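Why Do Schools Have Timetables?
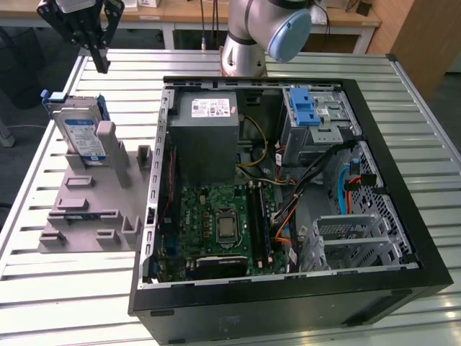

A timetable is a plan that says which class happens when, where it happens and who teaches it. Most schools have one, from the smallest country school to a high school with hundreds of students. Making one is a bit of a puzzle. Some rooms suit any subject, but others are set up for one kind of work. You can do a spelling test almost anywhere. Lying a computer on its side with the panel off, so you can see the green motherboard and the power supply, needs a proper workbench. If two classes want the same bench on Monday morning, one of them has to move.

Teachers are part of the puzzle too. A teacher can't be in two rooms at once, and some teachers only work on certain days. At Grabner School, which has 220 students, Ms Namboodiri teaches music and also takes a maths class. Her lessons go into the plan first. The rest are fitted in after that.

Then there is the order of the day. Many schools put reading and maths in the morning, when students are fresh. Sport often comes later – unless the weather is very hot, and then it might be moved earlier.

Breaks have to go in as well. Grabner has 2 lunch sittings, so the younger children eat first and the older ones eat when they have finished.

Some schools use a computer program to sort all this out. Others still do it with coloured cards on a big board. Ms Riedl, the deputy principal, uses cards and takes 4 days to finish.

Words to know

Deputy principal: the person who helps the principal run the school.
Sitting: a set time when one group eats.
Clash: when two things are planned for the same time or place.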